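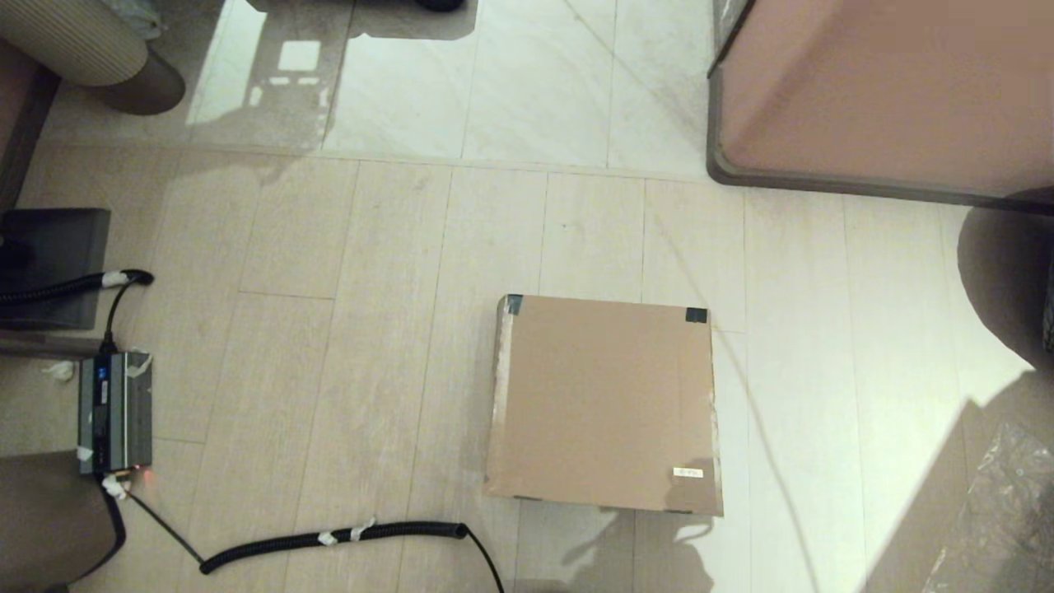 작업 노트 2024-10-18: 연예 기사 중복 제거, 인명 표기 통일

홈 | 노트 | 데이터 | 일정 | 검색

대상: Fleslow 연예면 아카이브. 7월 수집분에서 뽑은 기사 3000건. 결혼, 열애, 잡지 표지 관련 단신 위주.

1. 중복 제거
제목만 비교하면 같은 통신 기사를 고쳐 쓴 것이 남음. 본문 첫 두 문단의 5-gram 유사도로 변경. 처리 후 약 2000건. 표지 공개 기사는 사진 설명만 다르고 본문이 같은 경우가 많아 대표 기사 하나에 묶음.

2. 인명 표기
배우 Katsuhiko Ichikawa의 한글 표기가 매체마다 다름. '이치카와 가쓰히코', '이치카와 카츠히코', 성만 쓴 것까지 섞여 있음. Toshiko Noguchi도 동일. 외래어 표기법 기준형을 대표값으로 두고 나머지는 별칭 테이블에 등록. 성만 나온 기사는 같은 문단에 작품명 Nigatu가 있을 때만 연결함.

3. 오류
Brenex 파서가 제목의 말줄임표를 문장 끝으로 처리함. 13건에서 인용문이 둘로 갈라짐. 규칙 수정 후 해당 건만 재실행, 정상. 따옴표가 닫히지 않은 제목은 아직 미처리.

4. 남은 일
- 결혼 기사에서 배우자 이름이 주어로 잡히는 문제
- Prideo 쪽 태그 체계와 대조 ('열애'와 '결별' 동시 부여 허용 여부 확인)
- 별칭 테이블 백업 위치를 공용 폴더로 변경

유사도 임계값은 기존 값 유지. 바꾸면 이 노트에 추가 기록.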